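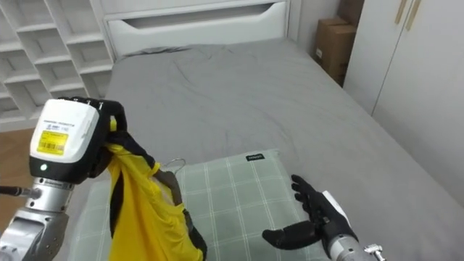

# Practice Room Robots: Questions from Housekeeping and Laundry Staff

Last updated 11 August 2025

These are the questions staff have asked most since the practice bedroom opened at the Vestau Girkberg residence. Answers come from the operations office. If your question is missing, put it in the box by the linen store or ask your shift lead.

## The basics

### What is the robot supposed to do?

Garment handling. That means taking a shirt or other light item on or off a hanger, laying it on the bed, folding it, and putting it with the rest of the guest's clothing. We picked this task because it takes up a lot of the time in our long-stay rooms, where guests pay for clothes care as part of the weekly rate.

It is not being trained to clean bathrooms, vacuum, strip beds or move furniture.

### Who makes it and who runs it?

The trial is run by Rakton, the contractor that also services our laundry conveyors. Rakton staff set up the robot, start it and stop it. Vestau employees are not expected to operate it at this stage.

### Why practice in a bedroom and not in the laundry?

The laundry has one kind of table and one kind of light. Rooms vary. A bed is soft, it sits close to the closet, and there are pillows and boxes and whatever else the guest owns. Most of the clothes care in long-stay units happens right at the bed, so that is where the trial is.

### Why does it spend so long on one shirt?

Cloth is hard for a machine. A shirt changes shape every time it is picked up, and a hanger inside the neckline makes it harder still. A person feels the hook catch and turns a wrist without thinking about it. The robot has to find the collar, pick a place to pinch, and work out what the rest of the fabric will do.

Our own people handle roughly 900 garments a week at Girkberg. The robot is nowhere near that pace, and the trial does not ask it to be.

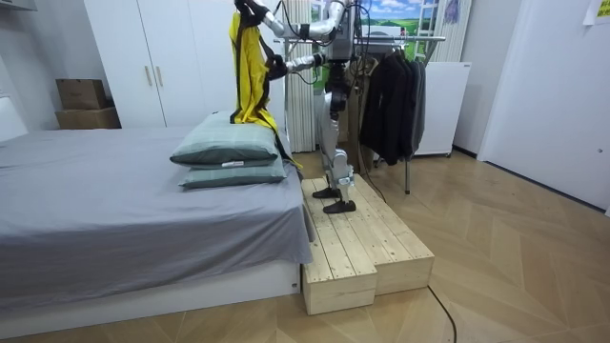

### Does it use both arms?

Yes. Most garment work takes two points of grip, one to hold the weight and one to steady or spread the fabric. If you watch an experienced attendant with a long item, you will see the same thing: one hand high, the other partway down. Several of you pointed this out in the first feedback round, and Rakton asked for more sessions with attendants showing how they do it.

### What clothing is used?

Only items bought for the trial. Guest clothing is never used. The trial stock has its own labels and its own shelf in the linen store, marked PRACTICE. Please do not mix it with lost property. If a practice item turns up in your cart, send it back to that shelf.

## Jobs and hours

### Is anyone losing their job because of this?

No positions will be cut at Girkberg during the trial, which runs through November. That is in the written agreement with staff representatives, and a copy is on the board outside the break room.

We can't promise what the company will decide after that. What we can say is that any change to staffing has to go through the normal consultation, with notice, and the trial results have to be shared with staff first.

### Will my hours change?

Not because of the trial. Room allocations were set before it began and have not been adjusted. If you believe your hours have been changed because of the robot, tell your shift lead in writing and you will get a written answer.

### Will my room target go up?

No. Targets are frozen for the length of the trial. Some attendants were worried that any time saved in testing would be added straight back as extra rooms. The freeze is there to prevent that.

### What would my work look like if the robot were used for real?

We only have a partial answer. At our Kiều property, where the laundry sorting line was automated before this trial, the work shifted in these ways:

- less lifting and less repeated folding
- more checking, including stains, missing buttons and wrong labels
- more time spent clearing jams and calling in faults
- a new paid role on each shift for the person who looks after the line

Not everyone there liked the change. Some people said that checking all day was duller than folding, and that the faults came in bunches at the worst times. Others said their shoulders and wrists were better. We expect mixed opinions here too.

### Can I be trained on it?

Yes. Training is open to all housekeeping and laundry staff, full time or part time. It is paid at your normal rate and takes place during working hours. You don't need computer experience. The first part covers safety and stopping procedures, and the second covers how to lay out a room and report a fault.

Sign up on the sheet in the laundry office. If more people sign up than there are places, the order goes by length of service.

### Do I have to take part?

No. Showing the robot how you handle clothing is voluntary. So is the training. Saying no has no effect on your review or your shifts, and you don't have to give a reason.

## Safety

### Can I go into the practice room?

Only with a Rakton operator present. This includes quick trips to drop off linen. Leave linen outside the door and knock.

### What should I do if I am in the room while it is moving?

- Stay out of reach of the arms.
- Don't take hold of a garment the robot is gripping.
- Don't step over cables on the floor. Walk around, or wait.
- If anything looks wrong, say "stop" loudly. The operator has to stop the robot when anyone says it, whatever their job.

### What if it drops something?

Leave it. The operator will stop the robot and pick the item up.

### Who cleans the practice room?

Rakton does the day-to-day tidying. Housekeeping does one full clean after each block of sessions, with the robot switched off and the operator's sign-off on the door sheet. No sign-off, no clean. It is added to the allocation as a normal room, so you get full credit for it.

## Recording and privacy

### Are the sessions recorded?

Yes, there are cameras during sessions. The recordings are used to see how the garment was handled and what went wrong. They are not used to measure staff, and managers at Vestau don't have access to them.

### What if I am in a recording?

If you volunteered for a demonstration, you signed a consent form that says how the recording can be used. You can withdraw consent later by handing the form back to the laundry office. If you walked in by mistake, tell the operator and that part will be deleted.

### Will there be cameras in guest rooms?

No. The trial is limited to the practice bedroom. Using the robot in an occupied unit would need a separate agreement and the guest's permission, and neither is planned.

## Results and feedback

### How will the company decide if it works?

The target is 98 percent of garments handled without damage and without a person stepping in. Speed is recorded but has no target. Staff comments are part of the final report and will be printed in full, without names.

### When will we hear the results?

A staff meeting will be held in November on both shifts, so nobody has to come in on time off. The written report will go on the board the same week.

### What have staff suggested so far?

The feedback box had 56 cards in the first round. The most common requests were for more notice before sessions, a clear line on the floor showing where it is safe to stand, and a test with delicate fabrics. Session times are now posted a week ahead. The floor line has been ordered. Delicates are being discussed with Rakton, and an answer will be added to this page when there is one.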